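Search products
Enter keyword

Vosurell Kidney Table, white

2 min read
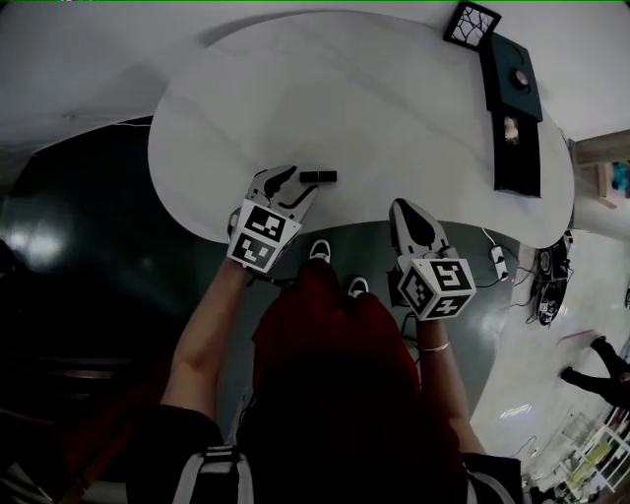 Walar calls the Vosurell "the last table you'll buy". We stock it, and I'd still take that with a pinch of salt. The curved top does let one person reach more of it without getting up, and it is easy to wipe. Whether that justifies the price over a plain rectangle depends on your room. Curves waste wall space – measure first.

The maker claims 2000 wipe-downs without dulling. We have not tested this and I doubt Walar has either. The guarantee runs for 12 months, which seems short for such a bold promise.

Legs are sold separately in sets by Hallix. Delivery takes 8 working days. Returns within 30 days, unassembled only.

Notes by Zdeňka Tichý, furniture buyer

Contact us | © Ondrejka Supplies | Back to top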